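Home | News | Workshops | Members | Contact

Board repair evening returns to Musard hall

The electronics repair group at Musard starts its new season in September with an evening on circuit boards and wiring. Doors open at 6 and work begins once the tables are set up.

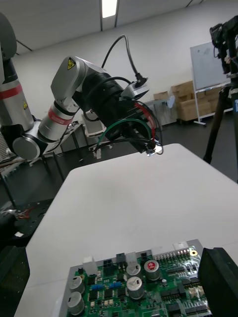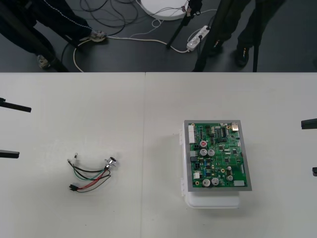
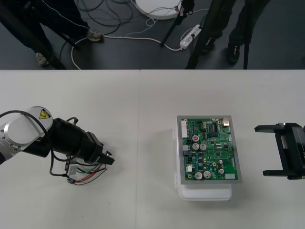 Green circuit board on the white worktable.

Dima Salameh will lead the first part, on reading a board and finding its connectors before anything is plugged in. Taras Hrynyshyn follows with wire harnesses - how to check each lead, and what to do with a bare end.

There are 41 places and the fee is $5, payable at the door. Members of the Trullmont club get in free. Bring safety glasses if you have them. Tools are supplied.

To book, leave a message for Rami Tarawneh at extension 822. The second evening will cover power supplies.

Contact us | Copyright Musard Repair Group | Back to top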